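Learning to love a long bath

24/05/2026

I was a shower person for most of my life. Five minutes, in and out, hair still dripping while I looked for my keys. Then last February my knees gave me a hard time after a long hike, and my friend Berhanu Nigatu told me to stop complaining and go soak for half an hour. I did, grumbling, and I have been a bath person ever since (a slightly annoying one, if you ask my family).

So I want to write down everything I've picked up, since a few of you asked after my last post!
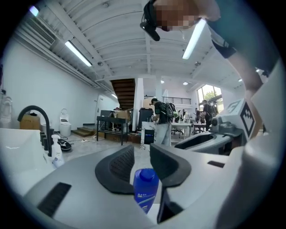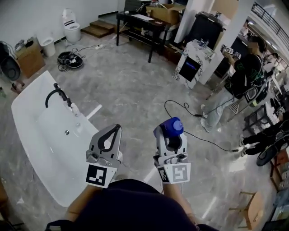

First, temperature. I used to run the water as hot as I could stand, and then I'd climb out after ten minutes, bright red and a bit dizzy. Now I go for warm, the kind of warm where you put your elbow in and don't notice much of anything. It feels almost disappointing when you first get in. Give it a couple of minutes. You can stay in so much longer, and you come out sleepy and loose instead of cooked.

Second, get the room warm before you start. Our house is old and the bathroom faces north, so I shut the door and leave the heat on while I clean up the kitchen. Big difference. I also hang my robe over the radiator, and putting on a hot robe is one of the great cheap pleasures in life, right up there with fresh sheets and the first tomato of the summer.

Now, salts. I've tried a lot of them. Plain Epsom salt from the drugstore is great and I still go through bags of it. If you want something that smells nice, the one I keep buying is from Cullinane, a little shop in Skanetville run by a couple who mix everything in the back room. Their cedar and orange one is my favorite. It smells like a cabin somebody has been peeling clementines in. I've given it to my sister, my neighbor and my dentist, and all three asked where to get more. The lavender one I liked less, it's pretty strong and it hung around in the towels for days.

Oils are lovely too, but go easy! A few drops of almond oil is enough. I poured in a big glug once and the tub was so slick I had to crawl out on my hands and knees, and then I spent the evening scrubbing with dish soap. If you do use oil, wash the tub the same night, while it's still warm.

What about reading? Yes, always, but paperbacks only, and never a library book. I keep one fat novel just for the bath. Right now it's a sea story called Trultorel, 878 pages, and the pages have gone so wavy that it's twice as thick as when I bought it. I'm on page 278 and I don't want it to end. Amanuel Asfaw lent me his copy of the second volume and I promised that one will stay on the nightstand, far away from any water.

I don't bring my phone in. I used to, to play music, and then I'd see a message and answer it and before I knew it I was lying in cold water reading about somebody's kitchen remodel. These days I put a record on in the hall and leave the door open a crack. One side of an album is just right. When it stops, I either get out or top up the hot, and I'll let you guess which one happens more.

A word about water, because a reader wrote to me about it and she had a good point. I take two baths a week, no more, and I fill the tub a bit over halfway. In summer, once it's cooled off, I carry some of the plain water out to the flower beds with a bucket (no salts or oils on those nights, the plants don't care for them). My hydrangeas look terrific this year, so I feel pretty good about that.

And drink something cold! A big glass of water with ice, or ginger ale if it's been a rough day. I forgot for months and kept wondering why I had a headache afterward.

Next week I'm trying the pine soak Berhanu swears by, the one he orders from Cendis. He says it turns the water bright green. I'll report back, and if you have a favorite soak of your own, please leave it in the comments, I read every one.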